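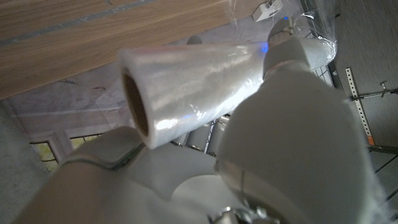 Hanne Hakala had been given until four to empty the flat on Billwood Street, and at half past one she was still in the kitchen.

Her aunt had owned a great many bowls. There were white ones for soup and small ones for salt, and one red one that had stood by the bread bin for as long as Hanne had been visiting. She had wrapped the others in newspaper and put them in the crate for the charity shop. The red one she had moved from the worktop to the table and then back to the table again after taking it as far as the door.

Bent came up the stairs with the last of the flat boxes under one arm.

"Is that going?" she said.

"I haven't decided."

"The van's full at four. Decide before then."

Bent Ásgeirsdóttir had lived across the landing for years and had the spare key. She had also been the one to ring, in April, when the milk was still outside at noon. She put the boxes down and started taping the bottoms, two strips each way.
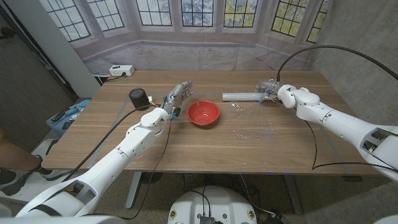
The table was going to Jaltthorpe, to a cousin who had asked for it by letter. It was a good table with a brown top, and her aunt had rolled pastry on it, cut out dresses on it and, one winter, taken a radio apart on it. The letter had said nothing about bowls. Hanne had read it twice to be sure.

"She told me she bought that in Plerosa," Bent said. "On the ferry trip. She beat the man down to 40 and then felt bad and gave him the rest."

"She told me it was a wedding present."

"Whose wedding?"

Hanne thought about this. Her aunt had not been married. She had been engaged to a Mr Atallah, who sold insurance and went abroad, and who was mentioned only when it rained on a bank holiday.

"She didn't say," Hanne said.

Bent finished the box and pushed it along the floor with her foot. Then she went through the carrier bag from the hardware shop and took out the wrap. They had bought far too much of it. The drawers of the dresser had been wound shut, and so had the lamp, and so had a bundle of walking sticks that neither of them could remember seeing her use.

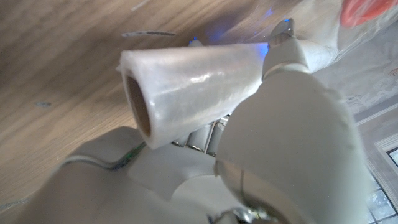
The wrap, with plenty left on the roll.

"Hold it still," said Bent, "and I'll go round."

Hanne held the bowl by its base. Bent passed the film over the top and under, and over again – four times, then a fifth for the stairs. The red went cloudy. When it was done Hanne wrote 318 on a label, her own flat number, and stuck it on the side.

Bent read the label and picked up the next box.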